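Collecting Demonstrations for a Tabletop Laboratory Task
Project report, Marta Polishchuk
Submitted March 4, 2019

1. Purpose

The project set out to build a set of recorded examples from which a control policy could be trained to handle common bench glassware and small lab items. The policy itself is the subject of a separate report by the Levchenko group. This report covers only how the examples were gathered, checked and stored.

2. Setup

The arm is bolted to one corner of the work surface so that the middle of the table stays within reach without the elbow joint coming near its limit. A fixed camera records each run. Joint positions, gripper opening and camera images are written by Drasel, our logging program, with one shared clock. The control computer and its wiring sit on a separate desk area behind the work surface.

Items were chosen to differ in shape, stiffness and how they reflect light. They include a shallow white tray, thin wooden sticks, a glass rod, a small beaker, a tripod stand with a gauze disc, and a soft blue object. Clear glass was kept in the set on purpose. It shows up weakly against the brown tabletop, and a policy trained only on solid-colored items would not be tested on that.
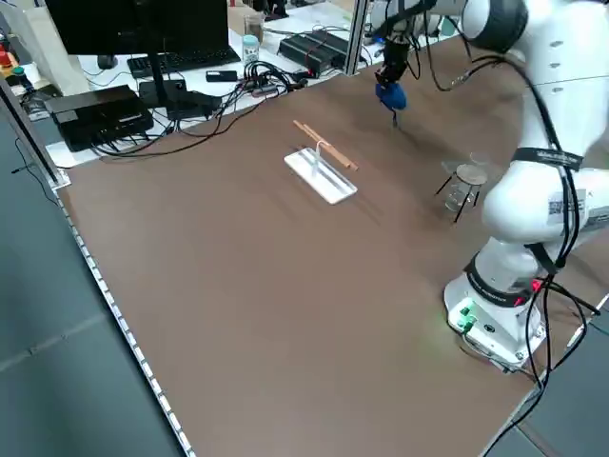

3. Procedure

Each run began from a saved home position. The operator guided the arm by remote control, completed one transfer, and returned home before stopping the log. Runs were grouped in blocks of 60, and the starting layout was changed between blocks using a printed list. Operators switched after every block, because early trials showed that a single operator tends to repeat the same approach path.

Twelve layouts were used. In 6 of them the tripod stood between the arm and the tray, which forced the operator to lift higher before moving across.

4. Checking and labels

A run was rejected if the log had a gap, if the gripper touched the tripod, or if the operator corrected a grasp more than twice. A run with one correction was kept and marked "recovery." We expect these runs to be useful, as the policy will also miss grasps. Labels were entered in Panus and exported as plain text next to each log.

5. Results

The final set holds 700 accepted runs. Rejections were most common with the glass rod, where small errors in gripper height led to repeated grasps. The wooden sticks gave trouble when they lay close together, and the layout list was revised in June to widen the gap.

6. Open issues

Lighting was not varied. The LED strip along the table edge stayed at one setting for all blocks. Gripper force was not logged, so the soft object cannot be used to study grip strength. A copy of the set has been sent to Fusico for conversion to their training format.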